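House rules for hand-held gripper sessions: how to run one and still have usable footage at the end

Posted by Lilla Vincze, Thursday, January 16, 2020

The Leditz session rules used to run to 47 pages. I know this because I wrote most of them, and I know that they were not read because page 31 had a recipe for soup on it from one September to the next. What follows is the short version. It covers fruit, which is where everyone starts, fruit being cheap, round and easy to apologise to.

Before you start

1. Write down the task in one sentence. "Move the small fruit between the plate and the bedspread" will do. If you need a second sentence you have two tasks, and they get two sheets.

2. Wipe the finger pads and check every pivot screw with your fingers, then again with a driver. A loose one will pass the first check and cheerfully fail the second.

3. Clean the lens last. People who clean it first then handle the oranges.

4. Agree who has right of way. When two grippers share one surface, one leads and the other waits, and the pair of you say out loud when that changes. Charoen Prasertsri says "yours" and "mine", like a man playing doubles, and I have never come up with anything better.

During the session

5. Close on the fruit slowly and stop when it is held. The pads need to keep it from falling. They do not need to make juice.

6. Keep the dish in view while you carry. Small citrus and cherry tomatoes are both fair game, but one kind per run unless your sheet says otherwise.
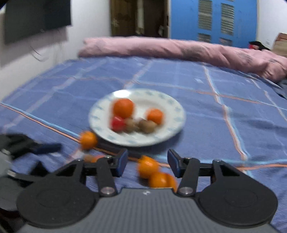
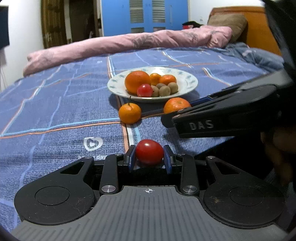 7. Leave the background alone. Cupboards, pillows and cables stay as they were when the session began. Tidying up halfway through feels virtuous and makes a mess of the record, as it looks to anyone reviewing it as though the room has changed its mind.

8. Mind your wrist. Fast turns smear the edges of everything, and a reviewer can't mark a grip they can't make out. If a run comes out blurred, keep it and note it on the sheet. Deleting is the reviewer's job -- and they enjoy it more than you do.

9. If you drop something, say so, leave it where it lands and finish the run. No heroic catches with the spare hand.

After the session

10. Fill in the sheet before you eat anything. Put down the task, who held which gripper, and the drops. We cap a session at 200 runs, which sounds generous until you are on number 18 and your thumb has opinions.

11. Fruit that has been gripped goes in the compost or home with whoever gripped it. It does not go back in the kitchen bowl. The Kincaid office knows why this rule exists.

12. Send the sheet and the footage together. Footage without a sheet goes to the bottom of my pile, under the old 47 pages.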